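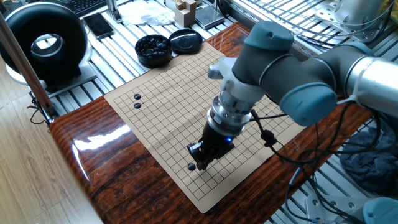

Paper board on the big table, three black stones down, bowl and lid at the back.

Thu 7 May – Go board notes, Estley workshop

Started this page because the board question keeps coming up over tea and I can never remember what we decided. So, where things are.

The folding paper board is the one I've been living with. I like it more than I expected to! It weighs nothing, it goes in a drawer, and the lines are crisp enough that I can read them from my stool without leaning in (my eyes are not what they were in March, new glasses on order). The beige is easy to look at too. The old Caltico mat was a sort of custard yellow and by mid-afternoon I wanted to put a tea towel over it.

What I don't like is the folds. It came folded into sections and it remembers every one of them. I've tried leaving it under the atlas and the two ring binders, total weight whatever that comes to, and that helps for a day or so, then the ridges come back. The diagonal one through the middle bothers me most, as a stone put down on a ridge has a choice about which way to lean. These stones are domed, so they'll rock a bit on a perfectly good surface, never mind a hill.

Things tried on the creases so far, in the order I tried them:

Atlas and binders, overnight. Better, didn't last.

Rolled the board the other way round a cardboard tube for an afternoon. Gave me a board that curled at both ends as well as having creases. Do not repeat.

Cool iron through a pillowcase, on one corner only as a test. This was the best of the lot and I'd do the whole sheet, except that the lines on that corner looked a shade greyer to me afterwards. Could be my imagination. If anyone with better eyes wants to compare the corners, please do and write it in underneath.

Not tried: tape at the edges. I know it would work. I also know what tape does to that table top, and I'm the one who ends up with the white spirit.

On the table itself. It's a lovely thing, all that dark swirly grain, and I can see why we said yes when Van Wijk offered it to us, but it's shiny to the point of being a nuisance. Paper slides on it. I lean on the near corner to reach the far side and the whole board goes for a walk, and then everything on it has to be squared up again. The left side catches the light badly too. I've pulled the blind halfway down and it's a bit kinder, though then I can't read my own handwriting, so up it goes again.

We could put felt under the board. There's a piece of green baize in the Uston cupboard that's nearly the right size. I'd want to cut it a little smaller than the board so there's no edge showing, and try it for a week before anyone gets attached to it.

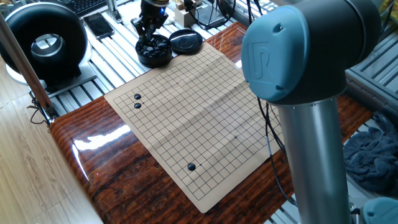 Stones up in the top left corner and one on its own near the bottom, next to the star point. The wave in the paper shows up well from this side.

About the stones. We've been using only black for the trial positions, and I think that's right for now. They show up beautifully on the pale paper, even if the tops do catch the light. White on beige is going to be a different matter, and I'd rather sort the board out before finding out how different.

I've settled on a little habit for the positions which I'd like everyone to copy, please. Two together in the top left, one directly above the other, then a single stone down by the lower star point, one line's width off it or thereabouts, to the left. It's not a position from any game, so no letters from the serious players! I chose it because I can tell in one glance if the board has been nudged or turned. The pair says which way up we are and the lone one gives me something to check against down near the edge, where the paper likes to lift.

Please don't put the stone on the star point itself. I did that at first and then couldn't see the dot, and spent a silly amount of time working out whether I was on the right line.

The bowl. It lives at the back, on the metal rails, lid off and upside down next to it. I've gone back and forth on this. Having it nearer would be handier, but I've knocked it off the near side of the table once already and 4 of us were on our hands and knees with a torch. The back is fine. The upside-down lid is useful as a dish too, for any stone that has a chip or a mark and needs looking at later – just tell me if you put one in there, as otherwise I tip it straight back in with the rest.

Shopping, if we get round to it:

A second paper board, same sort, kept flat from the start if the shop has one that's never been folded. I'd even pay the extra postage for a tube. (Yes, I know what I said about tubes. A wide one.)

A thin wooden board as a fallback. Caltico do one but it's thicker than I'd like, and I'd want to see it before spending anything.

A soft cloth just for stones, so they stop getting wiped with whatever is lying about.

Next job is the baize, then the iron on a second corner with the heat turned right down, and if the lines stay black I'll do the middle fold.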